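Evura wall pinboard, large, with oak shelf: review after a winter of use

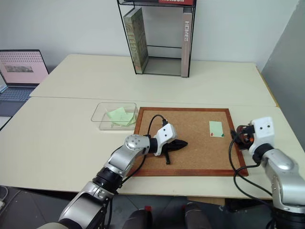 A reader, Amato, wrote in after the first part of this went up to ask whether a pinboard is worth the money at all when a roll of cork from the hardware store costs a quarter of the price, and added that two rolls glued up in a hallway had curled at the corners inside a year. Fair question, and I've tried to answer it as I go.

I bought the Evura board in November to replace a whiteboard in our kitchen that had stopped wiping clean. We needed somewhere for school notes, the garbage and recycling calendar, takeout menus and the odd receipt. It was ordered from Lestcombe, who ship flat and charge extra for anything over a metre wide. The box arrived in good shape with cardboard corners taped on properly.

What you get
The board, a separate shelf that clips on underneath, 4 wall anchors, 4 screws, a paper drilling template and a small bag of steel pins. No level and no drill bit. The instructions are one folded sheet with drawings only. The template is printed to full size and matched the brackets on mine, but check it against the back of the board before you make any holes. Paper stretches in a damp room.

Putting it up
Drywall is straightforward. Plaster over lath is not, and that's what we have. The anchors supplied are the plain plastic kind and two of them spun in the wall without gripping. I threw them out and used metal toggles, which cost me another trip to town. If you have studs where you want the board, skip the anchors and go straight into the wood. The brackets have slots with a bit of sideways play, so you can correct a small error after the board is up. There is no up and down adjustment.

It took me most of an afternoon. Somebody with newer walls would be done in an hour.

The cork
This is the good part. The surface is dense and fine grained and it holds a pin firmly at any angle. Pins go in with thumb pressure and stay put when a door slams. I have used the top left corner hard, because that's where the calendar hangs, and the holes close up well enough that you have to look for them. The sheet is backed with fibreboard, and a long pin will hit it. Use the short ones.

Colour has shifted a little on the side nearest the window. It has gone paler, and there is a faint rectangle where a menu stayed up for weeks. I don't mind it, but if your wall gets full afternoon sun you may want to move things around.

Back to the cork roll. I have used the roll before, in a basement workroom, and had the same curling Amato describes. Thin cork moves with humidity and contact cement only holds it for so long. You can get around that by gluing it to a sheet of plywood and trimming the edges, and if you have the tools and the time that is a perfectly good board. By the time I'd priced the plywood, the trim and the glue, the saving was smaller than I expected. It still comes out cheaper.

The shelf
I wouldn't pay for the shelf again. It clips on with two spring tabs, and it rocks if you put anything on one end. A mug of pencils is about its limit. The oak is veneer over something softer, and the veneer lifted slightly at one corner after a wet cloth was left on it. Lestcombe offered a replacement, and I have to say they answered quickly, but the new one rocks as well. Evura sells the board without the shelf and that's the version I'd get.

Compared with the Bulley
My sister has the Bulley board of the same size. Hers is lighter and easier to hang on your own, and it comes with proper toggles. The cork is coarser, though, and crumbs fall out when you pull a pin. She vacuums the floor under it. The Bulley frame is mitred more neatly than mine, where one corner has a gap you could slide a business card into. I filled it with a wax stick.

Cleaning
A soft brush attachment on the vacuum is enough. Don't use a wet sponge. A grease spot near the stove side came up partly with cornstarch left on overnight, and the rest is hidden behind the recycling calendar.

Worth buying without the shelf, for a wall you can screw into properly. Renters should look at something lighter, as the strips that are meant to hold without screws aren't rated for anything near this weight. Lestcombe still lists both sizes, and the smaller one ships at the regular rate.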